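Flalirance Community Help
Home Topics Unanswered Members Log in

Wiping demos by remote control: left gripper has the cloth, policy still misses half the crumbs

Posted by Triin Jõgi, May 15, 2018

We are teaching a two-arm robot to wipe crumbs off a table. I drive both arms from leader arms and record every run, then train on the recordings. The left gripper picks up an orange cloth by the corner, wipes the crumbs toward the near edge, and puts the cloth down again. The right arm is supposed to move anything that is in the way, which is mostly a water bottle.

I have 241 recorded runs. After training, the robot picks up the cloth nearly every time. Then it wipes a strip at the left end of the table and stops, or it swings the cloth over the crumbs without pressing down. The right arm drifts toward the bottle and back again and never closes on it.

My runs are not all alike. In the first ones I held the cloth by whatever corner was easy to reach. Later I tried to fold it into a pad before wiping, but folding by remote control takes me a long time and I gave up on it. Two people have driven the arms, me and a colleague, and we wipe in different directions.

Things I have already tried: training longer, slowing the playback, and leaving out the runs where the cloth was dropped. None of it made much difference. Do I need more runs, or different ones? 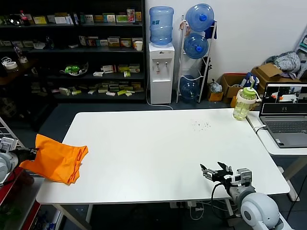
Filed under: Teaching by Demonstration > Cloth and Soft Objects

Answers

Margus Ozoliņš

Different ones. I would stop recording until you have settled how the job is done, then start a new set and keep the old one separate.

Look at the start of the run first. Your cloth is bunched up and part of it hangs over the end of the table. If it begins in a different heap each time, the robot has to learn what to do with every kind of heap. Lay it flat in the same area before each run and always take the same corner. Once that works you can start moving it around. We did it in that order on the Bedent project and got a usable wipe out of far fewer runs than you have now.

Next, the wiping itself. A cloth held by one corner trails behind the gripper and puts very little weight on the crumbs. You can see this from where you sit and correct for it, but the robot only has its own cameras and the joint positions. Either fold the cloth once by hand before the run, or put the gripper low enough that the fingers push the cloth against the table. Go slowly when you do that. If your leader arms have no force feedback it is easy to press too hard and trip the motors.

Agree on one direction with your colleague. Far side to near side, starting at the left and overlapping each stroke. If one of you goes left to right and the other goes far to near, the training tends to average the two and you get the short useless strip you describe.

About the right arm: check how often it really does something in your recordings. If it stays open and still over the table in most of them, then drifting is what it learned. I would take the bottle off the table and park the right arm in one fixed pose until the wiping is reliable. Add the bottle afterward as a second task.

Also check what you look at while you drive. If you watch the table directly, you are using information the robot doesn't get. Drive a few runs looking only at the camera feed. If you can't find the crumbs on the screen, the policy can't either. Small dark crumbs on a white table should be fine at full size, but many people shrink the pictures before training and the crumbs disappear.

wallin_user

had same problem with the Wallin arms. more data fixed it. we went up to 366 and it was ok after that. didnt change anything else as far as i remember, maybe the lights

Triin Jõgi

Thank you both. I checked the picture size and we do shrink them before training, and at that size I can't make out the crumbs at all. So that is one thing. I also went through the recordings for the right arm, and it touches the bottle in only 6 of them.

I will redo the set with the cloth flat, one corner, one direction, and the right arm parked. My colleague prefers left to right, so we still have to settle that. Does anyone know if the Ralov recorder can save full-size pictures without dropping samples? Ours starts to skip when both arms are moving.

Margus Ozoliņš

It can if you write to a local disk and turn off the live preview. Crop to the tabletop before you shrink anything, that alone may be enough.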